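Software Engineer, Motion Planning and Simulation

Hughes - Manipulation Software Group
Location: Clullden, with up to two days a week from home
Contract: full time, permanent
Reports to: Arwel Mathias, software lead

Hughes writes the control and planning software that runs on other people's robot arms. Our main product, Dalta, takes a goal such as "put these parts in that bin" and turns it into joint motions the arm can follow without hitting anything. Customers use it for kitting, machine loading and packing small goods.

We are hiring one engineer to work on the planner and on Kuda, the simulator we use to test it. Every change to Dalta runs through Kuda before it goes near hardware. The nightly suite has 245 tabletop tasks and nearly 2000 randomized starts. At the moment 239 of the tasks pass on the release branch. The rest are mostly grasps next to a larger object, where the planner picks an approach that is legal on paper and too slow to be useful.

Most of the test setups are simple on purpose: an arm, a table, a few colored cubes and something bigger for them to get in the way of. You would spend a good part of your first months with tasks of this kind.

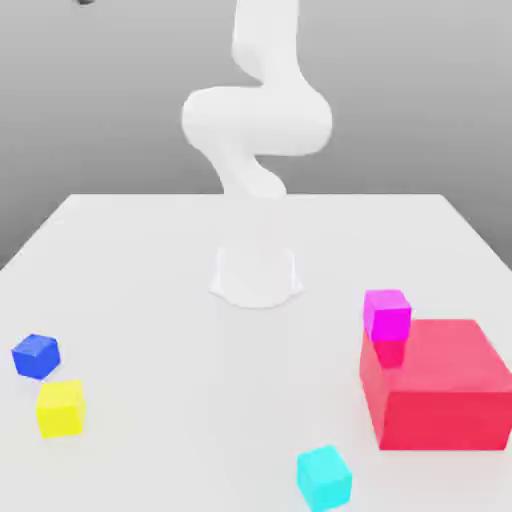 CLULLDEN, 16 Feb 2021

What you will do

Own the collision checking code in Dalta and bring down its worst-case time. We want a full plan in under 100 milliseconds on the tabletop suite.

Write new tasks for Kuda, including ones where a cube sits against or partly over another object, and work out why the planner fails on them.

Improve the contact model. Stacked and leaning objects still drift in long runs, and we lose time sorting real failures from simulator ones.

Build the replay tool. Right now, an engineer who wants to look at a failed run has to copy the log by hand and step through it from a terminal.

Review code from the perception team where it touches object poses.

What we need from you

Solid C++ and working Python. You should be comfortable reading a profiler and changing code you did not write.

Some background in motion planning, rigid body simulation or computational geometry. A degree is fine, and so is paid work or a serious open source project.

Clear writing. We keep design notes for every change to the planner, and customers read some of them.

Useful but not required: experience with GPU code, trajectory optimization, or running large test suites on shared machines. You do not need to have worked with a physical arm before - we will train you on ours.

What we offer

Salary depends on experience and is discussed on the first call. We pay for relocation within the country, one conference a year and the usual health and pension plans. The start date is flexible, but no later than September.

How to apply

Send a resume and a short note on a piece of software you fixed or made faster to Arwel Mathias at the Clullden office. Links to code are welcome. The process is a phone call, a paid half-day exercise in Kuda that you can do from home, and a visit to meet the team. Please do not send cover letters longer than a page. No agencies.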